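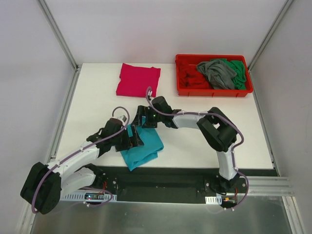
The Auto Dry cycle on our Karnine gas dryer ends early and leaves the load damp. It has been doing this since the first week of November and is getting more frequent. The display counts down normally, then drops to Cool Down after 15 minutes, regardless of load size. Timed Dry works. Fabric seems to make some difference. A light item such as the pink shirt, now folded, comes out dry enough to put away, but mixed loads like the crumpled dark red, grey and green things in the red plastic bin tend to need a second run. Same result on Normal and Heavy. No error code on the display at any point.

Submitted by: Fadi Issa
Site: Jenkins Court, ground floor laundry, Zadarbridge
Appliance: Karnine front-load dryer, natural gas, 115 V supply
Priority: Normal
Status: Closed

Already tried by customer:
Cleaned lint screen before every load.
Switched off at breaker overnight.
Changed dryness level from Normal to More Dry. No change.
Stopped using dryer sheets.

Reply - Nour Hakim, Brastalia Appliance Support

Thanks for the detail. Timed Dry ignores the moisture sensor, so if that mode gives a dry load in the usual time, the burner, drum and blower are probably fine. Please confirm the following before we book a visit:

1. With Timed Dry at 40 minutes and a normal load, is everything dry at the end?
2. On Auto Dry, does the burner light? There should be a click and a low roar within the first minute or two.
3. Does the outside vent flap open fully while the dryer is running?
4. Find the two metal strips inside the drum opening, just below the lint screen. Wipe them with a cotton ball and rubbing alcohol, let them dry, and run one Auto Dry load.

Do not use steel wool or sandpaper on the strips. It scratches the finish and residue builds up faster afterwards.

Update - Fadi Issa

1. Yes. Towels and jeans both dry at 40 minutes.
2. Yes, it lights. It cycles off and on again as you would expect.
3. Flap opens fully. I took the grille off and cleared a small amount of lint. Airflow at the hood is strong with the duct connected.
4. Done. There was a grey film on the cotton. The next load ran to a proper finish. The one after that stopped at 15 minutes again.

I also tried the drum with nothing in it, on Auto Dry. It stops at the same point.

Reply - Nour Hakim

The last result is useful. An empty drum gives the board no contact across the strips, which it reads as dry. The firmware holds a minimum run of 15 minutes before it is allowed to act on that reading. Your faulty loads are stopping at exactly the minimum, so the board is seeing an open circuit at the sensor even when there is wet fabric against it.

Possible causes, most likely first:

a) Residue on the strips. Mostly ruled out by the cleaning.
b) Loose connector or broken wire between strips and board.
c) Load too small to touch the strips. Does not fit with towels and jeans.
d) Faulty input on the control board.

The one good run after cleaning could be a coincidence. If the wire is loose, pressing on the strips while wiping them may have moved it enough to make contact for a while.

There is a sensor test in the service menu. With the door closed and the dryer idle, hold Dryness Level and Signal together until the display shows t0. Turn the dial to t4. Open the door, hold the switch in with a finger, and lay a damp facecloth across both strips. The display should show a number that goes up when the cloth touches and falls back to 0 when it is lifted. Full scale is 100. A well wetted cloth normally reads close to that.

Update - Fadi Issa

Ran t4 three times with the same wet facecloth.

First attempt: 0 throughout.
Second attempt: 0, then jumped to 100 when I leaned on the lint screen housing, then back to 0.
Third attempt: 100 for as long as I kept pressure on the housing. Dropped out when I let go.

Dryer was cold for all three. Cloth was not moved between the second and third.

Reply - Nour Hakim

That points to b). The board input is reading correctly when the circuit is made, so I am not ordering a board. The connector for the strips sits behind the front bulkhead, directly under the lint screen housing. Access means taking off the top and front panels. On a gas model I would prefer that our technician does this, as the panel sits close to the burner tube. Booked for Saturday, morning window. Please leave clear floor in front of the dryer and make sure the gas shutoff behind it can be reached.

Until then, use Timed Dry. There is no safety concern with the fault. It can only end a cycle early.

Site visit notes - Saturday

Power off at breaker, gas valve closed. Top panel and front panel removed.
Lint behind bulkhead: light, vacuumed out.
Two-pin sensor connector: seated, latch intact.
Continuity from strips to connector, harness still: good.
Continuity with harness flexed: lost on one wire.
Wire traced back. Crimp at the strip terminal had gripped insulation and only a few strands of copper. Most of those strands had broken.
Board end of harness: checked, no fault.
Cut back wire, fitted new terminal, crimped and pull tested. Routed harness away from the lint screen housing and added one cable tie. The old routing let the housing press on the wire each time the screen was pushed home, and that is likely what finished it off.
Cleaned both strips.
Panels refitted, gas opened, joint checked with leak solution, no bubbles.
Supply measured at outlet under load: 115 V.
t4 with wet cloth: 100, steady with housing pressed and released.
t4 with no cloth: 0.
Auto Dry, Normal, customer's own load of wet towels: ran past the minimum, finished at 52 minutes on its own. Towels dry.

Parts used: one terminal, one cable tie.

Update - Fadi Issa

Five loads since the visit, all on Auto Dry. None stopped early. A mixed load with a hooded sweatshirt came out with the hood seams slightly damp, but that was on Normal.

Two questions before this is closed. Should I go back to More Dry as the default? And is it all right to use dryer sheets again?

Reply - Nour Hakim

Leave the default on Normal and use More Dry for loads with thick seams. The sensor only reads the fabric that brushes past it, so a load that is mostly thin cotton can reach the target while one heavy item is still behind. Sorting by weight helps more than changing the setting.

Dryer sheets are fine. They were the source of the film on the strips but not of this fault. Wipe the strips with alcohol once a month if you use a sheet in every load.

I have passed the crimp and the harness routing to Karnine as a field report, with the serial number from your rating plate. If the fault comes back, reply to this ticket and it will reopen under the same number. Please include a t4 reading.

Resolution: open circuit in moisture sensor harness, terminal replaced, harness rerouted.
Closed by: Nour Hakim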